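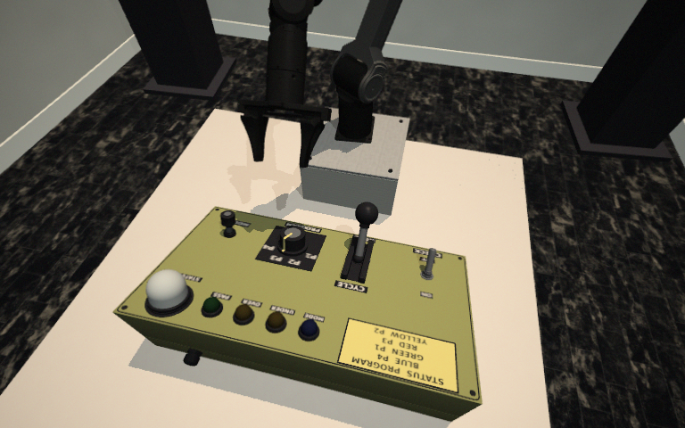 2020-09-07 -- glue shelf, again

Opened the Gulska hide glue and found it had set in the jar. Karabo Steyn says August did it. I say the lid did it, having spent August next to the jar instead of on it.

Soaked a fresh batch, 27 g to the small pot. Ingrid Lindqvist wants it thinner for the chair rungs. She may have it thinner when she's the one holding the clamps.

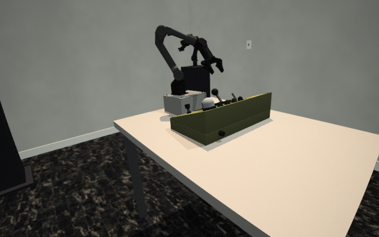 Control box and bare tabletop, from the left corner.

Joint tests, beech on beech, 13 pairs. The Hennessy liquid glue held on all but 2, and those 2 were mine, cut after lunch. The Muron white stuff held on everything, which is annoying, as I have been rude about it for years. Squeeze-out scrapes off clean at nine minutes. At thirty you want a chisel and a different hobby.

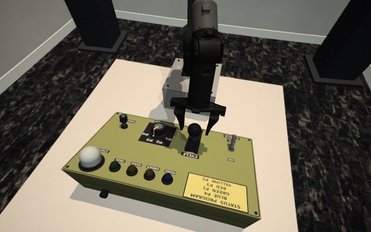

Lever with the black ball top, gripper just above.

Varnier sent the wrong brushes. Hog bristle, fine for paste, hopeless for rungs. Kept them -- the return form is longer than the brushes.

Rocker no. 9 still creaks. Reglued the back left rung, then sat in it. Creaks in a new key.

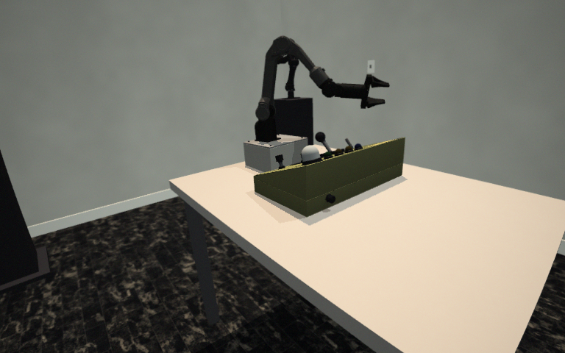

Arm up, jaw open.

To do: label the jars with dates, warm the pot before the glue goes in, ask Karabo where the good scraper went. He'll say Ingrid.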